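Munier Street Clothing Exchange
Minutes of the planning meeting, 2023-03-18

Chair: Urmila Jaiswal
The meeting opened at 10 a.m. Minutes of the last meeting were approved with no changes.

1. Sorting and folding

The group looked at garments on the sorting table and talked over which rack or bin each should go to. 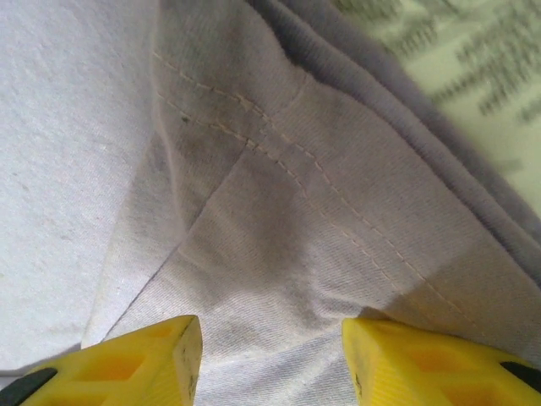
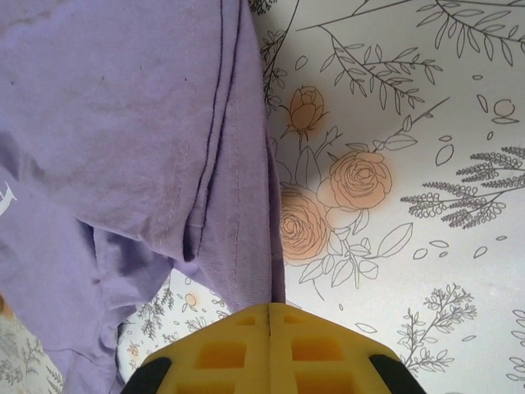 Item 1: light grey garment with double stitching (first photo) and lavender T-shirt (second photo), both before folding.

The grey garment has a tiny dark speck near the stitching and a patch that may be soiled or may be shadow. Agreed to put it in the wash bin and check it again afterward. The T-shirt has a small white print and is creased. Agreed that it goes in the T-shirt pile once it is folded.

Agreed that shirts will be folded with the print facing up. Seams and hems are to be checked before an item goes out. Anything with an open seam goes to the mending box.

2. Storage

The shelf at the Tyagi Hall is full. We have 28 bins and need more for children's sizes. Urmila will ask the hall about the closet by the back door.

3. Tags

The last box of 1,000 paper tags is down to 833. No order needed for now. A request for larger tags for coats was put off to the next meeting.

4. Other business

The side door sticks and has to be pulled hard to lock. Urmila will report it.

Next meeting: last week of March, same room. Bring spare hangers.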